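15/05/2025 – Mullcombe notes

Picking up the household chores question from March. Still no on soft things. Vornar handles boxes and jars fine but loses any bag that folds under the grip. Florêncio Azevedo thinks it's a data problem, I think it's fingertips. We have 1278 glove recordings now and roughly 60 are usable for crumpled packaging, so neither of us can prove much.

Plan is more hand data on bags, small items mixed in, marker cube left on the table.

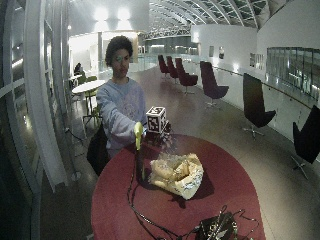

Retraining goes on Grirniva tonight. If pickup on bags stays under 10 in a row I'd stop calling this tidying and go back to rigid stuff – the shop floor people only want bins sorted anyway. Need to reorder cable ties. Ask Witkowska about the spare glove.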